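The Mug Table at Clovham
Gallery, page 3 of 4

The November open days were held at Clovham, the shared workshop on the upper floor of the old Marchand building. The earlier pages cover the hallway and the main benches. This page is for the table by the office door, which gets used for coffee, small repairs and anything that needs a clean flat surface.

The table is pale and plain and has no drawers. Tài Khương found it in a school clearance in Wostholm and paid 37 dollars for it, plus 20 for the van. It replaced a folding table that sagged in the middle. The top marks easily if you leave metal on it overnight, so please wipe it down before you lock up.

Most of our mugs are dark blue. They were bought as a set when the kitchen shelf was put in, and the idea was that they would be easy to tell apart from the white ones that belong to the office downstairs. They hold a good amount and they stack badly. If you break one, write it on the sheet by the sink and we will order another the next time we order filters.
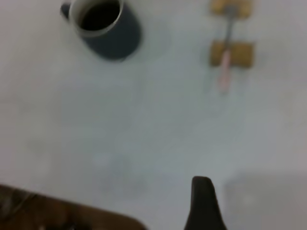
Dark mug, nearly full, with a small piece in light wood and metal on the table beside it.

Small wooden parts end up on this table all the time. Anything without a name on it goes in the tray on the windowsill at closing time. The tray is emptied at the end of the month, and after that the pieces go in the offcuts bin and anyone can have them.

The rule on drinks has not changed. Coffee is fine here and at the two benches nearest the door. It is not fine near the lathes or on the drawing table. Yoshinori Fujimoto lost a full set of drawings to a spill last winter and had to redo them from his notes.
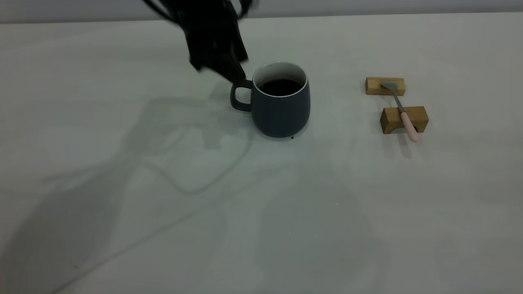 We had 123 visitors over the open days, more than the year before, and the kettle was on from nine in the morning. The coffee came from Clanska and we went through all of it. Donations at the door paid for the coffee and milk, and what was left over went into the fund for new lighting above the benches. The fund needs to reach 3000 dollars before we can book the electrician.

If you left a scarf or an umbrella, they are on the hooks inside the office. Two umbrellas are still there, one green and one black with a bent rib.

Next page: the drawing table and the back shelves.
Previous page: the main benches.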